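Categoría: Robótica estudiantil > Proyectos > Documentación

# Plistetti: recoger cosas de una mesa (simulada)

README del club de robótica de Plekville. Si has llegado buscando el torneo de sumo, es la carpeta de al lado y tiene mejor documentación.

## Qué es esto

Plistetti es el proyecto de curso del grupo de manipulación: un brazo grande, una mesa y unos cuantos objetos pequeños que deberían acabar donde se les pide. Todo ocurre en simulación. El presupuesto del club da para tornillos y para discutir sobre tornillos.

El repositorio contiene la escena, los episodios grabados y el código de evaluación. La entrega es el 24 de abril, fecha que el grupo conoce desde septiembre y que recordó en abril.

## Contenido

- `escena/`: la sala, la mesa, los brazos y demás mobiliario
- `episodios/`: 800 episodios teleoperados, de los cuales 33 están marcados como `dudoso`
- `politica/`: el modelo entrenado y sus antepasados
- `skorkow/`: nuestro planificador de trayectorias, el que chilla por consola
- `notas/`: leer solo con café

## Cómo arrancar

```
pip install -r requisitos.txt
python lanzar.py --escena mesa --semilla 4
```

Con otras semillas también funciona, pero la 4 es la que usamos en las presentaciones y conviene que todos veamos los mismos fallos.

## Resultados

La política actual completa el 83 % de los intentos en evaluación. Un intento cuenta como bueno si el objeto termina dentro de la zona de destino y la pinza lo ha soltado. La versión anterior de la regla no decía nada de soltarlo, y durante una semana fuimos un grupo de gran éxito.

La métrica la escribió Boonsong Sitthichai, que también se encargó de quitarnos la alegría.

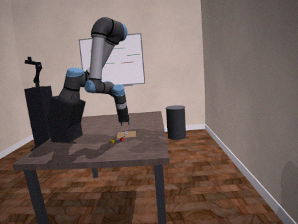

El fallo más habitual es la altura. Skorkow calcula bien la aproximación lateral y luego baja con una confianza que no se ha ganado. Subir `margen_z` lo arregla a costa de cerrar los dedos en el aire, así que cada cual elija su vergüenza.

## Pendiente

- Repasar los episodios dudosos y decidir si lo son
- Traducir los comentarios de `skorkow/`, escritos en tres idiomas y un estado de ánimo
- Sombras: la cámara virtual las confunde con objetos oscuros cuando se cambia la luz
- Probar en la beca Rungrueang, si nos dejan usar el brazo de verdad

## Licencia

Uso libre para clases y clubes. Si mejoras el resultado, abre una incidencia y cuéntanos cómo. Si lo empeoras, también, pero con menos detalle.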